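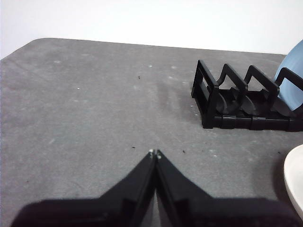 Wrist view at our table, fingers closed, dish rack on the right.

From: the Idach bench
To: barua-users list
Date: May 20, 2023
Subject: Re: [barua-users] How many demos before it stops being silly?

Hello all,

Great thread, and I want to jump in because we have been living inside this exact question at the Wutuvport lab for months now! Quoting the part I'm answering:

> We have a two-arm setup and are planning our first real collection.
> The task is plates in and out of a rack. We can afford maybe a few
> weeks of operator time. Is it better to record one arrangement over
> and over until the policy gets it, or to change things every time?
> Also, do people keep the wrist views, or are the fixed cameras enough?
> Our disks are filling up and I'd love to drop something.

First the arrangement question. We started in January with one fixed arrangement, and recorded 800 episodes of it before training anything serious. The policy learned it beautifully. Then we slid the rack over by the width of a hand and it went for the place where the plate used to be, with total confidence. I still enjoy that replay.

So we threw out the fixed layout and wrote a little sheet of starting states instead. Three dishes: the white plate, the light blue one and the green one. Each can be in the rack or on the table, and the apple can be on the table, on a plate or put away. The operator gets the next line off the sheet, sets the table, records, and moves on. After 80 episodes from the sheet we had a policy that coped with a shifted rack better than the old one ever did. I would not claim that ratio holds for your task, but I'd start varying things on the very first morning.
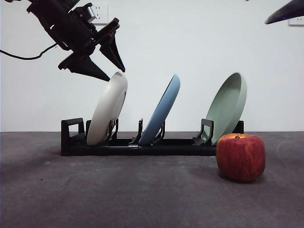
The order on the sheet matters too. Ours was sorted at first, all the full-rack starts and then all the others, and the operators got into a rhythm where every approach looked the same. Now it is shuffled. It takes longer to set up between episodes, and people grumble a bit (me included), but the approaches are much more varied and you can see it in the plots right away.

Thin dishes standing on edge deserve extra episodes, by the way. A plate in a slot gives you a narrow rim to close on, and if you come in a little crooked you push the dish instead of gripping it. We tell operators to slow down for the last stretch and keep the fingers lined up with the rim, and to leave the recording running if they miss. A miss followed by a clean second try is worth keeping! We mark those "recovered" and train on them. The ones where the operator gives up go in a separate folder.
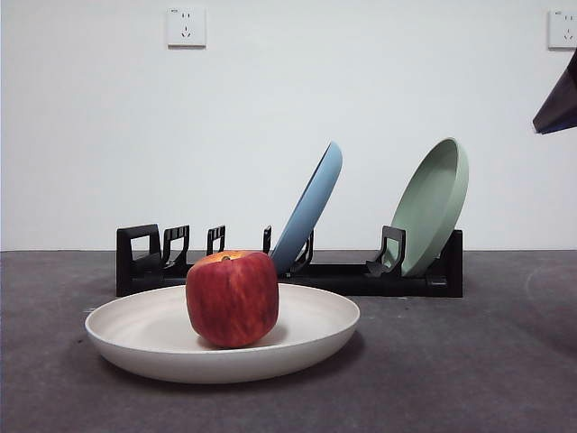
About the apple, which somebody asked me about off list: we wanted one thing with no rim at all. Before it was added, everything on our table was a dish, and the policy seemed to treat the grasp as the same motion everywhere. Fruit needs a wider opening and a gentler close. It also hides part of the rack from the fixed views when it is near the front, so the model has to deal with a divider it can't see. I'm very fond of that apple.

Which gets me to cameras. Please keep the wrist views! I know about the disks, believe me. We ran an ablation over 3,850 episodes, all the tasks together, and dropping the wrist streams hurt the rack insertions more than any other change we tried. Dropping one fixed camera hurt much less. If you need space, lower the frame rate on the fixed ones first, or trim the dead time at the head of each episode. Our operators used to sit for about 5 seconds before moving, and cutting that gave us back a surprising amount of room.

Two small practical things. Write the instruction text before the episode, from the sheet, and don't let people type it afterward – we had four spellings of "gray" and "grey" between two people. And look at a few episodes at the end of every day, full length, all views side by side. We once found a whole afternoon where one stream lagged behind the others, and the summary numbers had looked fine.

The sheet generator is a short script and I've put it in the Pendeo repo under tools/starts. It reads a plain list of objects and places and writes out a shuffled set with no repeats back to back. Patches are welcome, especially from anyone who has more than one rack on the table, which it doesn't handle yet.

What gripper opening are you using for the plates? I'd love to compare notes.

Cheers from Wutuvport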